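Sestgate Hand-Held Grippers: Questions We Keep Getting
4 min read
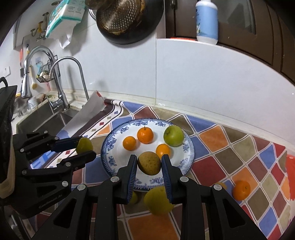

Two grippers at the fruit plate, one piece of fruit in each.

We review automation kits for small labs and workshops, and we don't sell any of them. The Sestgate pair is a set of finger grippers you carry by hand to record tasks, so that a robot arm can later be trained on the recordings. We had a set on loan and used it mostly in a kitchen. These answers were last checked on 8 Aug 2024.

Is this a robot?

No. You are the robot. The kit is two grippers, a charger, a case and a license for the Urkano recording software. If you want an arm to do the work afterward, you buy the arm elsewhere. The sales page takes a long time to get to this.

What does it cost?

We were quoted 682 euros for the pair, before shipping. The software is included for 12 months. After that you need a renewal, and when we asked for the price we were told it was "under review." We would want that number in writing before ordering.

Can it pick up fruit without bruising it?

It can hold fruit. The ridged blue pads gave us a decent grip on round things, from mandarins up to apples. Bruising is another matter. How hard the fingers close depends on your hand, and there is no force readout, so any claim about "gentle handling" is really a claim about you. We asked Sestgate for test results on soft produce and got a brochure.

Do I need two?

For a lot of kitchen work, yes. One gripper is fine for moving an apple from a plate to a counter. Anything where you steady one object and move another needs both hands. Sestgate does sell singles, but a second one bought later has to be paired through support, and ours took 13 days to get a reply on a much simpler question.

Will it work in a cluttered kitchen?

Better than we expected, with limits. We worked next to a sink on a loud patterned tablecloth, and tracking held up for most of our sessions. It dropped out when we turned quickly toward the wall. The linkage arms also spread wide when you work close in, and on a crowded plate you will nudge the neighbors of whatever you are after.

How long does it take to learn?

You will be moving things within minutes. Recording anything usable takes longer. Our tester, Deividas Tamošiūnaitė, threw out his entire first afternoon – too fast, too many regrips – and he does this for a living.

How many recordings does a robot need to learn a task?

Sestgate says "a handful." We don't believe it, and the manual doesn't repeat it. Plan on far more, and plan on redoing them if you change the arm.

How does it compare with the Clodwood set?

Clodwood's grippers are heavier and the fingers are narrower, which helps with small items and hurts with large round ones. Their software exports to open formats. Urkano exports too, but only after an upload to Sestgate's server. If your recordings show a client's kitchen, read that part of the contract twice.

Can I replace the finger pads?

Yes, with a small screwdriver. A spare set comes in the case. The screws are tiny, so do it over a tray.

Is there a warranty?

Two years on the grippers, nothing on the pads. Repairs go through the Grīnberga workshop and you pay postage one way.

So should I buy it?

If you already own an arm and someone on your team can train it, the hardware is solid enough to consider. If you are hoping for help with the dishes, no. A software update is promised for November, and we would wait for it – the tracking dropouts are supposed to be fixed then, and we'd like to see that before recommending anything.

Contact the review desk | © 2024 | Back to top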